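Why Do We Yawn?

Have you ever been snuggled up with a book when, all of a sudden, your mouth opens wide and out comes a great big yawn? Maybe your grandpa yawned right after you, and then the dog did too!

A yawn is a long, slow breath in with your jaw stretched open, and then a shorter breath out. You can't easily stop one once it gets going (go ahead, try it at bedtime). Babies even yawn before they are born, which is a pretty funny thing to think about.

Scientists are still working out what yawns are for. Some think a yawn helps cool your brain, a bit like opening a window in a stuffy room. Yawns come most often when we are sleepy or bored, or sitting comfortably for a long, long time.

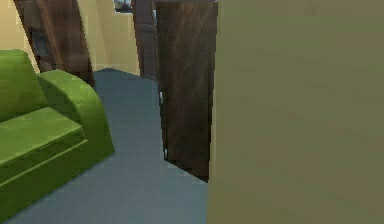

Tanvir wrote to ask whether fish yawn, and whether he could catch one from his goldfish. Fish do open their mouths very wide, Tanvir, but it may not be the same thing as your yawn at all.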